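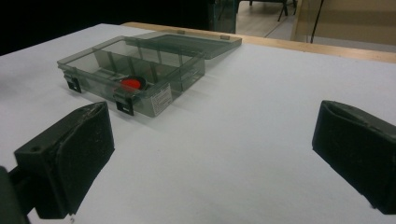
O segundo álbum dos Cakholm ocupa 11 faixas e foi gravado quase por inteiro em fita de oito pistas, no estúdio Boltodmont. A limitação nota-se na escrita: as guitarras dobram pouco, o baixo assume linhas melódicas e a bateria fica reduzida a 3 microfones – um deles colocado no corredor, para captar a reverberação natural.

A editora Dimano prensou 677 exemplares em vinil, com masterização própria para o formato. A versão digital tem mais compressão e perde parte da dinâmica, sobretudo em «Babić», a peça instrumental que abre o lado B. O tema parte de um compasso de 7/8 e só estabiliza em 4/4 na secção final, quando entra o órgão.

A digressão começa em agosto, em salas pequenas. O alinhamento inclui o disco na íntegra e três canções do álbum de estreia, com arranjos revistos para quarteto.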